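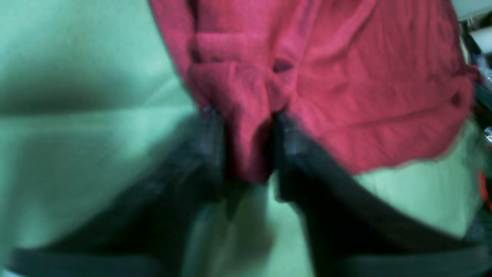
How to wash a wool or knit sweater by hand

My grandmother's neighbor in Tornham washed every sweater she owned in the bathtub, and for years I thought she was just being fussy. Then I put a favorite cardigan through a regular cycle and got back something that would have fit a teddy bear. So I hand wash now, and it really is a nice, quiet little job once you get used to it!

Start with a clean sink or basin and fill it with cool water. Stir in a small squirt of gentle detergent before the sweater goes in — a teaspoon is plenty for one adult sweater, even if your hand wants to pour more. Turn the sweater inside out, push it under, and let it sit for ten minutes or so. Strong reds and pinks get the basin to themselves in my house, as they can give off dye for the first several washes.

After the soak, press the sweater gently against the bottom of the basin with flat hands. Don't rub or twist (I know it's tempting, especially at the cuffs). Drain the water, refill with more cool water, and press again until you don't see suds. Mine usually takes three rinses.
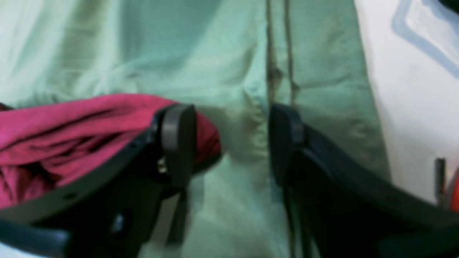

Now for the drying, where most of the stretching happens. Scoop the whole thing up from underneath so the sleeves don't dangle, and lay it on a thick bath towel. Roll the towel up like a jelly roll and lean on it with your forearms. Unroll, move the sweater to a dry towel, and pat it back into shape, checking that the two sleeves match. My friend Prapai Intarasuk measures hers before washing and jots the numbers on a card, and I've started doing the same for anything I knitted myself.

Leave it flat, away from the heater, and flip it once the top feels dry. In June mine is done overnight. In winter, give it two days.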